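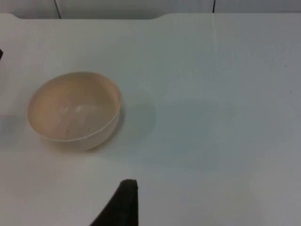

**Slide 1.** Say hello, skip the bio. Ask who owns a smaller plate because an article told them to.

**Slide 2: the claim.** Smaller bowl, smaller appetite. Morven Nisbet sent me 11 write-ups of this. I followed the links and 9 went back to the same press release. (Pause. Let them groan.) 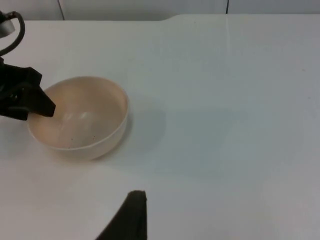 *A round, cream-colored bowl on a pale tabletop.*

**Slide 3: what I'd want to see**
- Who picked the portions?
- Did anyone weigh the leftovers?
- What did people eat later that day?

Keir will bring up the Trurkby lunch trial. It ran 10 days. I'm not convinced, and say so.

Questions until 4.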